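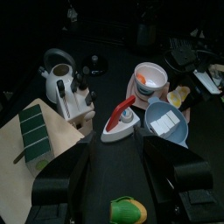
Play Kitchen Sorter and Packer, Part-Time

Naller rents out sets of toy kitchen items to preschools and play groups. The sets come back mixed up, and we need one more person to sort them, check them and pack them again.

The job is 30 hours a week at our Vilela Street workroom. Most of it is done standing at a table.

What you will do
Lay out each returned set and check it against the packing list
Put kettles, irons, knife blocks and bowls back with the right set
Match small food pieces, such as fried eggs and white cubes, to their trays and bowls
Set aside anything cracked or chipped
Enter missing pieces in Zarkitz, our stock program

We have 4,000 pieces on the shelves, and many of them look alike. A white bowl from one set may not belong with a white bowl from another — the packing list tells you which is which.

What we ask
You can lift a full crate
You read a list carefully and don't guess
You can start by June

Experience in a toy store or a preschool is useful. Training takes place in the first week and is paid.
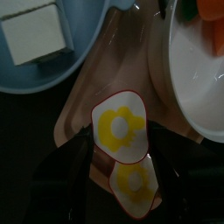 Do I have to replace the missing pieces myself?
Spare pieces are kept in 82 numbered drawers along the back wall. Take what the list calls for and write it down. If the drawer is empty, leave the set on the waiting shelf and the office will order more.

To apply, send a short letter and your work history to the Naller office, and put job number 47 on the first page.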